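Sobre la ordenación de las llaves de la casa

Con motivo de la revisión anual del inventario doméstico, que en esta casa se lleva a cabo cada mes de febrero y que este año se ha demorado más de lo conveniente, se ha procedido a examinar el estado del llavero general. Dicho llavero reúne las llaves de la vivienda, del trastero y del local de la calle Drusden, así como varias anillas cuyo destino inicial no consta en mis anotaciones.
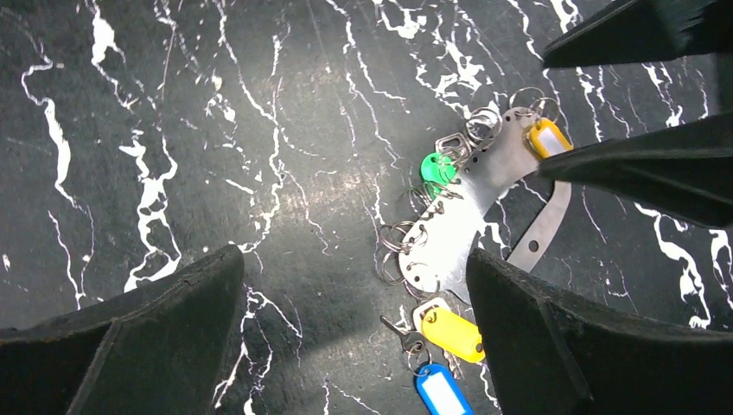 Darnen
18 May 2018

El soporte es una placa de acero con el borde curvo perforado, por cuyos orificios pasan las anillas. Se adquirió en la ferretería Vidmar en sustitución de un cajetín de pared que había dejado de cerrar. Presenta una ventaja indiscutible: cada anilla conserva su lugar y el conjunto puede trasladarse de una habitación a otra. Presenta asimismo un inconveniente, y es que las anillas del extremo superior tienden a amontonarse, de modo que la consulta de las etiquetas exige cierta paciencia.

En cuanto a los colores, el criterio vigente es el siguiente. El amarillo corresponde a la vivienda; el verde, al trastero y a los buzones; el azul, al local. Las etiquetas son de plástico, con una pequeña ventana para el papel, y se encargaron por catálogo a la casa Trivano, referencia 572. Conviene escribir en ellas a lápiz, pues la tinta del rotulador acaba por traspasar el papel. 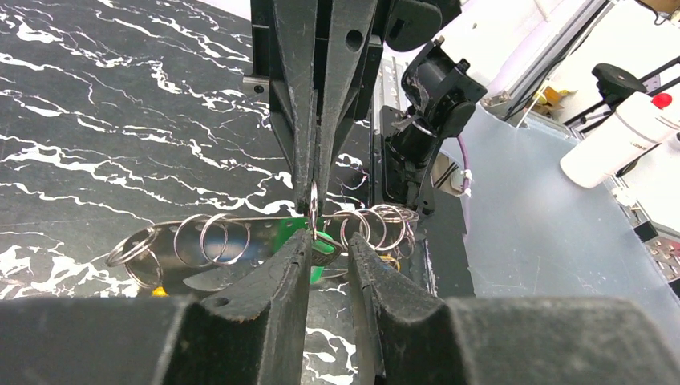 Respecto de las anillas, debo admitir que su apertura sigue siendo la parte más ingrata de la tarea. Las de menor diámetro son particularmente rígidas, y quien haya intentado abrirlas con la uña conoce el resultado. El procedimiento que se sigue en esta casa consiste en separar la espira con una moneda plana, introducir primero la etiqueta y después la llave, y comprobar que ambas giran con libertad.

Queda pendiente la cuestión de las llaves sin identificar. La número 101 abría, según creo, el antiguo armario de contadores, retirado durante las obras del portal. De otras 2 no he hallado mención alguna en el cuaderno. Por prudencia se conservarán un año más, en un sobre aparte y con la fecha de revisión anotada en el anverso.
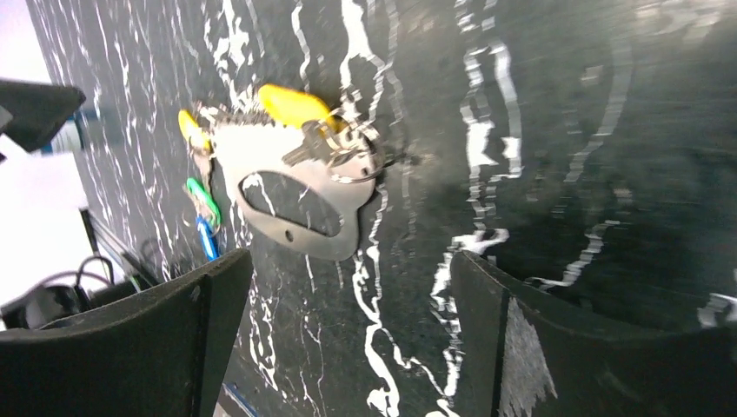

El cuaderno, por su parte, pasará a una hoja única que se guardará junto a las escrituras, con el color de cada etiqueta, la puerta correspondiente y el número de copias existentes. No se anotará en las etiquetas dirección alguna, norma que ya se observaba y que se mantiene. La próxima revisión queda fijada para febrero.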